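Okay, I promised a few of you a proper update on the student project, so get comfortable, because you know I can't do these in one post. It's 01/09/2026, we're back from break, and I have a mug of tea and a lot of feelings about trash.

For anyone new: I'm Pramila Awasthi and I help run the robotics club at Tikurstead. Mostly that means I order parts, sign room forms, and stand at the back being proud of people. The students do the real work, and they do a lot of it.

This year's project is called Rorix. The goal sounds so small when you say it out loud! A two-armed robot tidies up the litter on the floor of a guest room and gets it into a bag. That's the whole thing. Wrappers, bottles, paper bags, the sort of stuff people leave behind when they check out in a hurry.

The students picked it themselves back in the fall. We had a long list of ideas on the board (someone really wanted pancakes, and I was rooting for pancakes) and the vote went to room cleanup. One of them had a summer job in housekeeping and talked for a good long while about how much bending over there is in a day. I think that settled it.

So what makes it hard? Trash has no shape. A wooden block is the same block every time you pick it up. A snack wrapper is a different object every single time somebody crumples it, and it's shiny, and it weighs next to nothing, so if you brush it with a finger it scoots off across the carpet and you have to go find it again.

Bottles are their own headache. They lie on their side and they want to roll. The team has had some heated talks over whether to grab by the cap end or around the middle, and I've learned to just let those run until somebody gets hungry.

And then the bag!! I had honestly never thought about how much we use a second hand for bags. A soft bag slumps. The mouth closes up. You drop something in and it lands on a fold and slides right back out. They went with black drawstring mesh, and the thinking is that the left arm looks after the bag and the right arm does the picking.

Two views from the robot's side of things, floor, bag, litter and all:

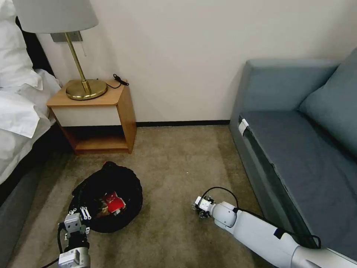
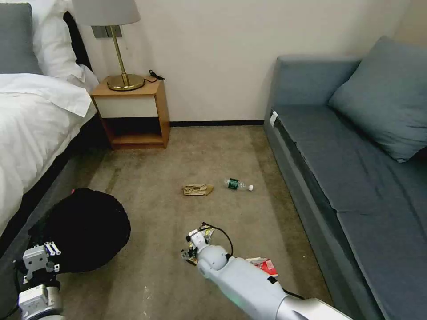 I keep telling the first-years that a room is so much more than a tabletop. On a table, everything is at one nice height and the arms never have to think about furniture. Down on the carpet you've got a bed on one side and a sofa on the other, and a long forearm that would love to go exactly where the sofa already is.

We split into teams this year, which I was nervous about, and it has gone better than I dared hope. There are 16 students signed up and they sorted themselves into four groups: grasping, bag handling, arm planning, and the logbook. Yes, the logbook is a whole team. After last year I insisted.

(Last year we lost two weeks of results because everyone thought somebody else was writing down which settings we used. I'm still a little sore. The logbook team now has the power to stop a run if the sheet isn't filled in, and my goodness do they enjoy it.)

The next big date for us is the Allside student showcase later in January. Each school gets six minutes on the floor and then questions from whoever wanders over. Six minutes goes by so fast when a robot is being careful. The students want a live run, and I want a live run with a backup plan, and we are still discussing it, lovingly.

My favorite part of this whole thing has been watching the quiet ones. The student who handles our gripper speeds barely said a word in September, and this week she walked a group of visiting parents through the difference between closing fast and closing gently, with a chip bag in her hand, and had them all laughing.

Still on the list for this month: gentler finger closing on thin wrappers, a better way of telling when the bag is getting full, and cleaner cable routing so the grasping team will stop sighing at me. I've also been asked for "more interesting garbage," so please save me your odd packaging, clean please!

A few of you asked if younger kids can come and watch. Yes, we'd love that, just message me first so I can get you on the visitor list. Okay, tea's gone cold and I still have room forms to sign. More when the bag team has settled on a knot.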